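22 April 2022, sim bench, Mahama kitchen set

Picked up where Hrefna stopped. Goal for the day: finish the stemware portion of the demonstration set so that Arnar can start a training run on Gunmont tonight. Target is 204 accepted episodes with wine glasses. We had 170 accepted when I logged in.

Setup unchanged from the last entry. Single arm, parallel gripper, kitchen layout with the red cabinets, textures and glass placement resampled at each reset. Teleoperation through Esel. Two streams are saved with every episode, one from a fixed view and one from the hand, plus joint positions, gripper width and the operator's button states. Everything is written at the control rate and thinned afterward.

Reset sampler first. It still allows a glass to spawn on its side. Hrefna wanted these rejected at reset; I have left them in for now and tagged them `start_tipped`. A policy that has only seen upright glasses has no data for what to do after it knocks one over, and it will knock them over.
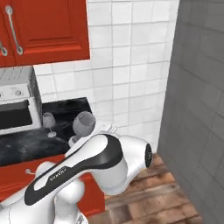

The tag goes in the episode header and not in the file name. The old naming script cuts anything past the second underscore, and I lost part of a morning to that in December. Loader on Gunmont reads the header field as of the current build. Checked with a short batch, tags came through intact.

Grasp labels. We are keeping three outcomes: `stem`, `bowl`, `none`. Halldóra asked for a fourth one covering foot grasps. I went through the rejected pile and the foot grasps there are nearly all accidents, where the operator came in low and closed early. No separate label until someone does it on purpose. They go under `none` with a comment.

Contact problem, still open. With the fingers closed on the stem, the solver sometimes lets the glass rotate in the grip during fast wrist motion. The rotation is smooth, so the velocity check does not catch it. Options:

- lower the wrist speed limit for operators
- raise the friction on the finger pads
- add a check on glass orientation relative to the hand

Tried the second one first because it is a one-line change. Raising pad friction stops most of the rotation but makes release ugly: the glass sticks to one finger and gets dragged when the hand backs off. Reverted. The orientation check is the better route. Wrote a draft which compares the glass pose in the hand frame at grasp and at release and flags the episode if the difference passes a threshold. It flags only. A person still decides. 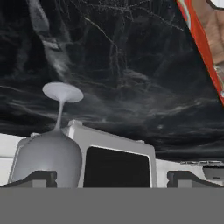

**Does a flagged episode get thrown out?**

Flagged episodes stay in the raw store and are left out of the training split until someone has replayed them from both views. If the rotation was intended by the operator, clear the flag and initial the header.

Threshold is set by hand at the moment and is probably too tight. Hanane replayed the first flagged batch and cleared most of it. Her note says operators turn the glass over deliberately before placing it, since upside down is one of the allowed goal poses in the Mahama task list. I had forgotten that. The check needs to read the goal pose before comparing anything. Added to the list below.

Operator notes for the afternoon session:

- Start recording after the hand leaves the home pose. Idle frames at the start teach the policy to wait.
- Do not chase a bad approach. Stop, discard, reset.
- Hand view drives the approach. If the glass is out of the hand view at the moment of closing, discard even if the grasp holds.
- Vary the approach side. The existing set leans heavily on approaches from the left, and the last policy copied that even when the left was blocked.
- Release, open fully, retreat, then stop. Cutting the retreat leaves the policy with no ending.

Disk: Jandumia had 1242 episodes across all tasks before today's upload. The nightly sync takes up to 100 at a time and then quits without an error, so it has to be started more than once. Arnar knows.

Search motion came up again. When the glass is not in the hand view after reset, operators sweep the wrist until they find it, and each one sweeps differently. Some go past the sink, some go along the counter toward the stove. I would keep the sweeps but cap the length. Frames with no target in view are still useful to the policy provided the action in them leads somewhere.

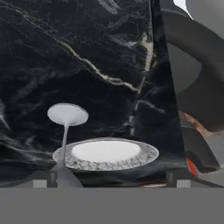

*Entry by Tove Bergmann. Read and initialed: H. El Idrissi*

Cap for the sweep is in the Esel config under `max_search`. When it trips, the episode ends and is marked `timeout`, which keeps it out of the accepted count.

To do:

- orientation check: read goal pose first, then loosen threshold
- replay remaining flagged episodes (Hanane)
- rebalance approach side before the split is frozen
- ask Hrefna again about `start_tipped`, she may have a reason I have not heard
- start sync, check that it finished, start it again

Accepted count to be filled in after the afternoon session. Training run waits for that number.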